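Midside Household Help
Community pages: Home and Table: Fabrics and Displays

Green cloth backdrop creases and spreads out at the bottom

I should be grateful for advice on a green fabric backdrop which is used for table displays. The cloth does not hang cleanly. It creases down its length, and at the bottom it slopes outwards and folds over itself at one corner. The surface under it is white with a grey grid. The display is to consist of white tableware with a dark rim, and the bowl and plate are in place in the second picture. 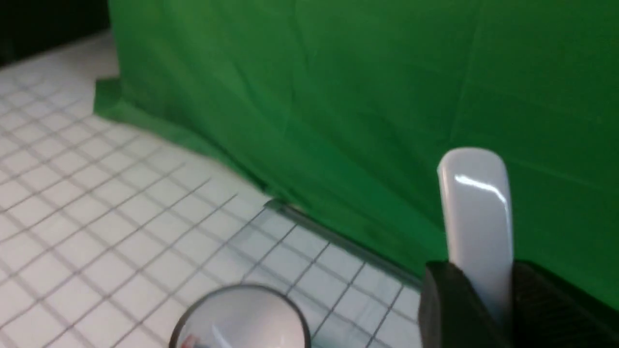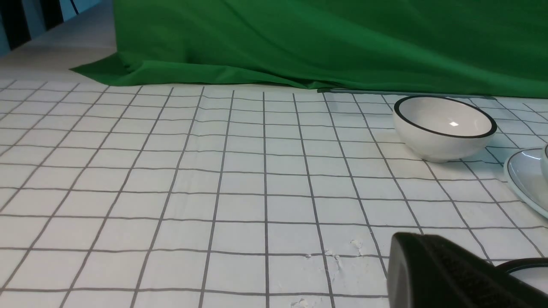 Posted by Charbonneau, 7/19/26. Filed under: backdrops, table linen, creasing

The material is to be used again in August for a display of table settings, when it will be in place for 12 days. I wish to establish the following. Firstly, whether the creases can be removed while the cloth is hanging, or whether it must be taken down and pressed. Secondly, whether the lower edge should be trimmed, tucked under or weighted. Thirdly, whether a printed grid is a sensible choice of tablecloth, given that every small ripple can be seen in the lines.

I do not know the exact composition of the green cloth, as the label was removed before it came to me. It measures 172 cm across. I would prefer not to cut it if that can be avoided.

Drakum
Member, 106 replies

The three points are best taken in turn, although the second has some bearing on the first.

Creases. Where the composition of a cloth is unknown, a hot iron should not be applied to it until a small area has been tested. Select a corner which will not be on view, set the iron to its lowest heat, and place a thin cotton cloth between the iron and the fabric. If there is no shine or change of colour once the corner has cooled, the remainder may be pressed in the same manner from the reverse side. A hand steamer is the better tool for a cloth that is already hanging. It should be worked from the top downwards, with the free hand drawing the fabric gently at the hem. The cloth must then be left until it is fully dry before it is touched again.

In the pictures the creases run mostly from top to bottom. Creases of this kind are often a sign that the top edge has been gathered slightly between its fixings. I would suggest closer fixings, evenly spaced, with the outermost ones moved apart until the top edge is level and taut. This alone may remove the fainter creases.

Lower edge. I would not trim it. A backdrop is generally more useful with some spare length, and cloth once cut cannot be lengthened. The surplus may be dealt with in one of two ways:

Fold it to the back and hold it with flat weights, so that the front shows a single straight line.
Bring it forward in one broad curve, with no fold at all, and place the tableware well in front of it.

At present the arrangement falls between the two. The pointed flap on the left is the part most likely to draw the eye, and it should be the first thing attended to. Turn it under and smooth towards the outer edge.

Tablecloth. A grid is quite acceptable and is helpful for setting out plates at equal distances. It does require more care in laying. Align one grey line with the front edge of the table, secure that edge with clips, and work backwards. The ripples at the lower left of the second picture should ease out if the cloth is drawn towards that side before the bowl and plate are set down.

After use, the green cloth should be rolled on a cardboard tube – folding it will return the creases.

Trarnance
Member, 3 replies

Use a plain cloth. Grids always look untidy in my experience and I gave mine away.

Also the bowl is too near the green material. Bring it forward.

Charbonneau

I am obliged to both members. I shall test a corner before pressing and shall space the fixings more closely. The gridded cloth will be retained for August, as the place settings are to be measured from it. If the surplus is folded to the back, may ordinary kitchen weights be used, or would they mark the fabric?

Drakum

Kitchen weights are suitable provided that they are clean and dry. Place a strip of felt beneath each one if the weights are to remain in position for the full period.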